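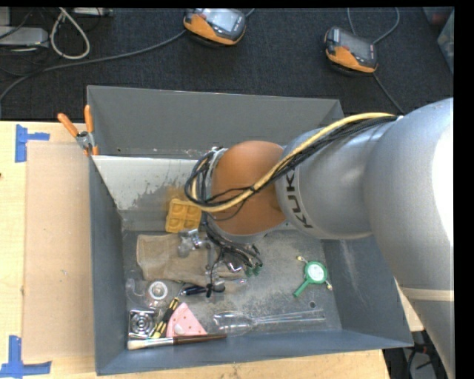

Dirkinico Opens Heating and Cooling Showroom on Drolov Street

Print | E-mail

Dirkinico, a family-run heating and air conditioning installer, opened its first showroom Saturday in the former carpet store on Drolov Street. The company had worked out of a warehouse unit by the rail yard until now, and customers could only choose equipment from a catalog or from the back of a van.

Owner Tímea Fekete said the new space lets people hear how loud a unit is before they buy it.

"That's the question we get on nearly every call," Fekete said. "They want to know if it will wake the baby. Now they can stand under it with the fan on high and decide."

The showroom has six wall-mounted units running during opening hours, along with a ducted system that feeds the front half of the store. A ceiling cassette model will be added in December, when the electrical work in the back room is finished.

Dirkinico will also handle repairs from the new address. Ivan Hutsuliak, who ran the service desk at the warehouse, is moving over to do the same job. Walk-in customers can drop off remotes and control boards for testing, but whole units will still be looked at in the home.

The company is taking $200 off any installation booked before the end of the month. The discount applies to single-room and multi-room systems – not to portable units or replacement filters. Most single-room jobs in the area come in under $3000 with wiring included, Fekete said, though older houses with full electrical panels often cost more.

Permits are included in the quoted price. The installer files the paperwork and meets the inspector, and the homeowner signs off at the end.

Parking drew some concern when the plan was first posted. The lot behind the building has 10 spaces, shared with the Lollance bakery next door, and bakery owner Gaspard Roussel had asked that vans not be left there in the morning. Under the agreement the two businesses reached, Dirkinico's crews will load at the warehouse and keep the lot clear until 11 a.m.

"Mornings are when I sell bread," Roussel said. "After that they can have it."

The showroom is open weekdays from 9 a.m. to 5:30 p.m. and Saturday until 1 p.m. Home visits for quotes are free within the city limits and can be booked at the counter or by phone.

Print | E-mail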